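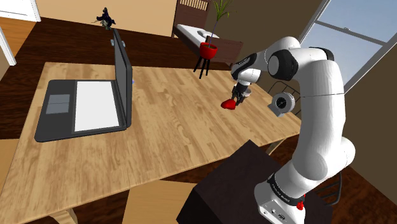 Most of you will remember that we promised a cheerful report this time on the Gretero work, with the numbers from the long simulated run that Perrine Bailly set going in June. The numbers are coming, I promise, but they have had to wait while we sorted out a fault that ate the better part of three weeks and taught several of us more about grip force than we ever meant to learn. It concerns the moment when the arm has hold of the small red object and is carrying it a little way over the table, with the laptop standing open off to one side, and it is a moment that every one of our test runs passes through.

The short version is that the arm could let go and not know it. Our controller decides whether it is holding something by looking at how far apart the fingers are. If they stop closing before they meet, the controller concludes there is something between them, and if they go all the way shut, it concludes there isn't. That rule has served us well with blocks and cylinders since the very first Graltis demo (some of you were there, and some of you brought cake, for which we are still grateful). With an object that isn't the same width all the way along, it turned out to be a good deal less dependable.

Gaspard Lecomte was the one who spotted it, while he was looking for something else entirely. He had 1,000 simulated runs to go through and wanted to know why the average time to finish had gone down so nicely. It had gone down because in 61 of them the arm dropped the object partway across, carried on to the target with nothing in its fingers, opened them politely and reported success. A dropped object makes for a quick trip! In every one of those runs the fingers had jammed a hair short of closed, because of a rounding setting in the gripper model, and that hair was enough to satisfy the check.

I should say plainly that this was my check. I wrote it one afternoon when we needed something that worked by the end of the day, and I left myself a note to come back to it, and the note is still there in the file with my initials beside it.

Now, a drop in simulation hurts no one, and we did wonder for a day or so whether to fix the rounding and move on. Jacqueline Poulain talked us out of that, and I am very glad she did. She looks after safety for the hardware at Bimudthorpe, and her point was that the same check runs on the real arm, where it also decides how fast the arm is allowed to move. When the controller believes it is carrying something it keeps to the slow speed, and when it believes its hand is empty it speeds up. So the mistake could just as easily go the other way, with a thin object held between nearly closed fingers and the arm swinging off at full speed over a table where somebody may be sitting. She stopped all fast moves on the real arm that same afternoon, and they are still stopped as I write this.

The repair has come in two parts. Perrine corrected the gripper model, so the fingers close properly when there is nothing there. Armelle Riviere then rewrote the check itself so that it also looks at the effort in the finger motors, and asks again every little while during the carry, where the old one asked once at pickup and never gave it another thought. If the two signals disagree, the arm now halts where it is and waits for a person to clear it. We have rerun the 61 bad cases and all of them are now reported as failures, as they should have been in the first place. The drops themselves are still with us, I'm afraid, since the grip on that odd shape is simply poor, and Gaspard is trying out different places to take hold of it.

If you have used our June results in a talk or a report, please hold off on quoting the success rate until the corrected table goes up on the project page. Annick Moulin is keeping a list of everyone who downloaded the files and will write to each of you, but do drop her a line if you passed them on to a colleague. Fast moves at Bimudthorpe stay off until Jacqueline signs the new check off in person, so anyone with a booking there should plan on the slow speed and leave a bit of extra time.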